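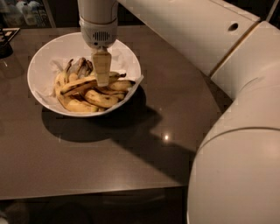 How to verify your first withdrawal at an online card room

Many new players make a deposit in five minutes and then wait days for the first withdrawal. Usually the delay comes from the account check. I explain the steps as I did them at Tuvcombe, a small card room that pays in regular money and in bitcoin. Other rooms on the Iditz network have almost the same menus.

Step 1. Open Account, then Documents. Upload a photo ID and one proof of address. The name must be the same as in your profile, including the middle name.

Step 2. Check your bonus balance. Money that is still under a bonus cannot be paid out. My bonus of $200 needed 1625 points, and I had only 1169, so I had to play more before the button became active.

Step 3. Add your payout method. For bitcoin, copy the address from your wallet and paste it. Do not type it by hand. Compare the first and the last characters before you save. A payment to a wrong address cannot be called back.

Step 4. Ask for a small amount first. The room sends a code by email, and you must enter it on the same page. If you close the page, the request is canceled and you start again.

Step 5. Wait for the status "Approved". With me it took 2 days. After this, later withdrawals did not ask for documents.

If the status stays on "Pending", write to support from the email address of your account and include the request number.

Updated 9th July: the Documents page is now under Settings.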